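Travuvach Student Robotics Program
Practice Task 5: Picking One Tool from a Full Bin

Teams complete this exercise before the October qualifying round. It covers approach, grip and lift with the Stüber two-finger gripper. Written questions may be sent to the program coordinator, Hằng Nghiêm.

Step 1. Prepare the bin
Place the garden hand tools in the white bin with all blades facing the same end. Set the bin on the floor within reach of the arm. Load the practice profile and confirm that the speed limit is set to 10 percent.

Step 2. Approach and grip
Open the fingers fully and lower them straight down over the selected tool. Close them on the flat faces of the blade. A blade standing on its edge, such as the lime-green one in the middle of the pile, offers the fingers a surface on each side. 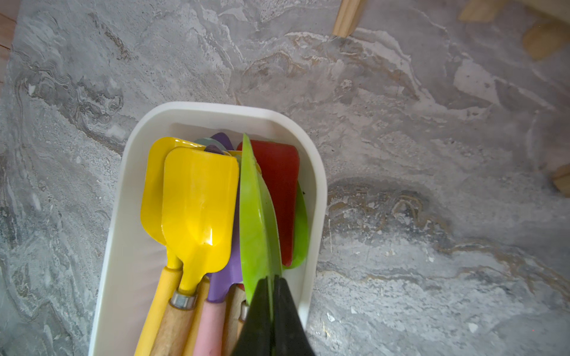 Step 3. Lift and release
Raise the arm slowly until the tool clears the rim. Stop if a neighboring tool begins to rise with it, lower the arm, and repeat Step 2. Release the tool in the marked area and record the attempt on Form 504. Each team is allowed 34 attempts per session.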